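Chapter 4
Plugs, Sockets and the Cables Between Them

Pick up any network cable and look at the end of it. There is a surprising amount of thought packed into that little plug, and by the end of this chapter you will be able to read it almost like a sentence! We begin with the simplest job of all, bringing a plug and an adapter together in a straight line.
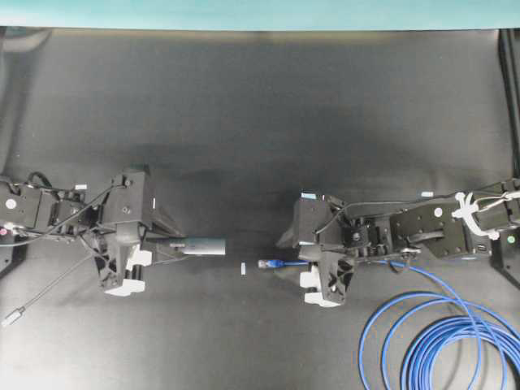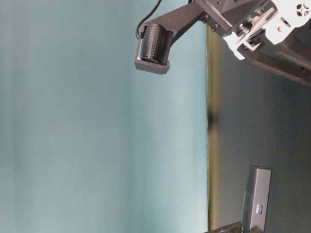 An RJ45 plug has eight contacts side by side, and each must meet its partner in the socket. The shape of the plug does most of the work for you. It goes in one way up only, and a springy tab on one face clicks when the plug is home. Listen for that click. In the practical sessions at Enero College, where much of this book was tried out, a missing click explained more dead connections than any broken wire.

Now for the cable itself. Inside the jacket are four twisted pairs, and the twisting is a lovely piece of thinking: interference reaches both wires of a pair almost equally, so the equipment at the far end can cancel most of it out. We shall untwist a pair in Section 4.3 and see what is lost.

Cables also dislike being bent sharply, especially just behind the plug. Leave a loose coil of spare length beside the job and let the plug come to the socket without a tug. Good habits here save hours later on.

In this chapter you will:

learn the names of the parts of a plug and a socket
join two cables with an inline adapter
test a joined cable from end to end
find out why a 90 metre run through a building needs more planning than a 2 metre lead on a desk

You will need a short patch cable, an adapter and a simple tester. Allow up to 14 minutes for the first activity, and keep your notes, as we return to them in the Wiltora office project at the end of Part Two.

4.1 What is inside the plug?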